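Postnatal Rest and Feeding Notes – read me first

Hi, and thanks for downloading the Clistwood notes! I'm Melina Lazaridis, and I've been tidying these up on and off since my second was born. They're plain text files about the first weeks at home with a new baby – eating, sleeping, feeding, getting visitors to do the dishes – and they started as a pile of messages between me and Chiamaka Osagie, who had her twins the same winter.

What's in the folder

entries.csv has 533 short notes, one per row. Columns are week, topic, note and who_wrote_it. Week runs from 0 (the day you get home) up to 12. Topic is one of food, sleep, feeding, body, visitors or mood. I did try to add "other" and it swallowed everything, so out it went.

recipes.txt is the food part on its own. There are 20 recipes, mostly soups, porridge and things you can eat one-handed. Cúc Vi's ginger chicken broth is in there and I'd start with that one (freeze it flat in bags, it thaws so much faster).

words.txt is a little glossary for the terms our midwives used and we nodded along to.

Where the notes came from

Of the 533 rows, 387 were written by mums in our Saturday group and the rest are mine and Chiamaka's. Everybody agreed to have theirs shared. I took out baby names, clinic names and anything about medicines, so if you're searching for doses you won't find any. Please ask your midwife, pharmacist or doctor for those – the same goes for herbs while you're breastfeeding, even the gentle-sounding ones.

Things to know before you use it

The mood notes lean cheerful. People tend to write things down on the good days, and a few of us had rough patches that never made it into a row. If yours feels rough, ring someone you trust and your health nurse, and don't measure yourself against a spreadsheet.

Weeks 9 to 12 are thin. We were all too busy or back at work by then. Spelling is Australian mostly, though Despina Katsaros writes the way she talks and I've left hers alone.

Setting up a feeding spot
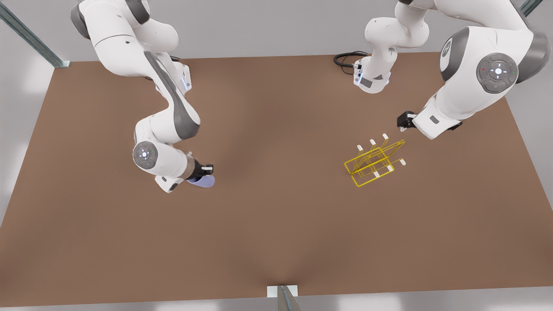 My favourite rows are the ones on feeding spots, which you can pull out by filtering topic to feeding and week to 0 or 1. Nearly all of them come down to a surface you can reach without leaning. A big flat brown tabletop like the one in the picture would give you plenty of room for a water bottle, snacks, muslins and the phone charger, but a stool will do if it's on the side of your free hand. Mine was a piano stool and it was always covered in crumbs.

Changes

Version 2 fixes the commas that broke the recipes file and adds the visitors topic. Filippos Tzanetos found the comma problem, thank you!

Use and share

Copy it, print it, translate it, stick it on the fridge. Please keep the who_wrote_it column if you pass on the whole file, and send corrections through the group page. I usually get to them after the kids' bedtime.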